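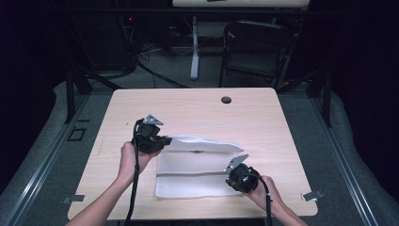
The Night Train to Grestgate

The kite was Virgilio Samonte's idea, and so was entering it, and so was the name, which he painted on the tail in letters as long as his arm before anyone could argue. MANGUBAT. It had been his grandmother's last name, and she had been, he told me, the loudest woman in three counties.

"She'd have loved this," he said. "She'd have wanted it bigger."

It was already bigger than my car!

I should say that I knew nothing about kites that spring. I had moved to Etville to teach fourth grade and rented the upstairs of the Samonte house, and I'd assumed that the long bundles in the hallway were curtain rods. Then one evening in May I came home with my groceries and Virgilio was on the stairs with a spool of line in his lap, looking up at me as if I'd been sent.

"Are you afraid of wind?" he asked.

I said I'd never thought about it.

"Good. Hold this."

That was how I joined the team. There were 2 of us. Well, there were three if you counted Jhun Lumanlan, and Virgilio did not count Jhun Lumanlan, because Jhun had flown against him at Grestgate the year before and had beaten him with a plain red diamond you could have bought at a drugstore. They had been best friends since they were six. They were not speaking. They lived across the street from each other and not speaking took up most of their day.

"Is he out there?" Virgilio would ask from the sewing machine.

I'd look. Jhun would be on his porch with a cup of coffee, looking straight at our window.

"He's out there."

"Don't wave."

I always waved. Jhun always lifted his cup.

We sewed all through June, and I loved it more than I can tell you. I loved the smell of the fabric, and the snap it made when you shook it out, and how Virgilio would stop in the middle of a seam to tell me about the wind at Sasteo, where he grew up, a wind that came off the lake every day at four and took the hats off the priests. I learned to tie a bridle. I learned that a tail isn't decoration, it's an argument you have with the sky. (That one's Virgilio's. He said it with pins in his mouth.) I dreamed about knots.

The Grestgate meet is held in July, on the hill above the old rail yard, and it starts at sunrise, so everyone goes up on the night train with their kites across their knees. Ours wouldn't go across anybody's knees. It wouldn't go through the door of the train, either. We stood on the platform at Etville with 46 feet of Mangubat rolled up between us, and the conductor looked at it and then at his watch.

"You've got till I finish my sandwich," he said.

We tried it slanted. We tried it upright. Virgilio said some things about the railroad that his grandmother would have been proud of. Then somebody reached past me and took hold of the middle, right where it was sagging, and said, "You have to bend it, you stubborn old goat. It's a kite. It bends."

It was Jhun, with his red diamond tucked under one arm.

Virgilio didn't say a word. He bent it. In it went, around the corner and down the aisle, over the laps of sleeping people, and the conductor folded up his wax paper and blew the whistle.

I had the window seat. The two of them sat opposite with the kite lying over both their shoulders like a big blue animal, and for an hour there was only the sound of the wheels.

"What's your bridle?" Jhun asked finally.

"Four point."

"You want five for that hill."

"I know what I want for that hill."

More wheels. A town went by, all its lights off but one.

"I brought extra line," Jhun said. "200 pound test. If you want it."

Virgilio looked out at the dark for the longest time. Then he held out his hand, and Jhun put the spool in it, and they bent their gray heads over that bridle and worked on it, grumbling and slapping at each other's fingers, until the sky turned pink.

And oh, the hill! I wish you could have been there. The grass was soaked and there were dragons and fish and boxes and bats, and a little boy with a paper bag on a string who was having the best time of all. My number was 985, pinned on crooked. Jhun took the tail. I took the left wing. Virgilio walked backward down the slope with the line in his fists, and he stopped, and waited, his face turned a little to one side like a man listening for a name.

"Now?" I yelled.

"Not yet!"

The grass went flat all at once.

"Now!" they both shouted, and we let her go.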